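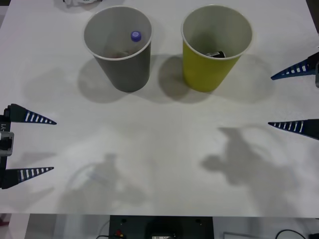 Galleries > Work > Chores

Stories Galleries Letters Archive Subscribe

March
By Lemlem Chala

Every spring I go looking for a machine that will clear a table after my family has eaten, and every spring I come home and clear it myself. Pemthorpe has promised one twice. Flellon sells a folding arm for shirts that is very good at one size of shirt. This year I lowered my sights to sorting — small things go in cups, cups stay where they are, everyone goes home early. A gray cup and a yellow one, with a purple bottle cap in the gray, is about the level of household I now feel able to discuss. My son managed this sort of thing at 18 months, though he also ate a crayon.

The trouble with a drink can is that it comes in two kinds, finished and not quite finished, and they look the same to anyone standing over them. A person lifts it, feels the slosh and walks to the sink. An opened can with its ring tab still on tells a machine nothing about which trip to make.

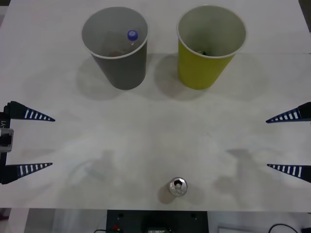 Hoi-yan Lu wrote in to say that I was being unfair. She spent 13 years stocking shelves and says most of the job was picking up one thing and putting it where it belonged, 1,000 times a shift, and she would have handed that part over gladly. What she wouldn't hand over is the broken jar in aisle four. She also wants to know who wipes the machine.

I asked Shih, the dealer, about the wiping and was sent a leaflet. It has 26 pages and the word "sponge" doesn't come up. Pukano, its rival, at least offers a cloth.
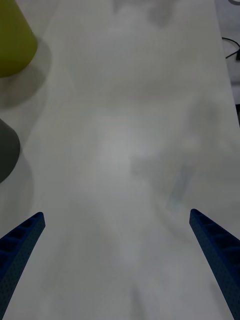
So the wiping stays with us for now, along with fitted sheets, the drawer that sticks and whatever has happened behind the toaster. I would pay good money for a machine that did only the last of these. Shop floors will get theirs first, I suspect, as the shelves there are all the same height and there's no dog. Hoi-yan disagrees about the dog. There was one in her store most mornings, asleep by the onions.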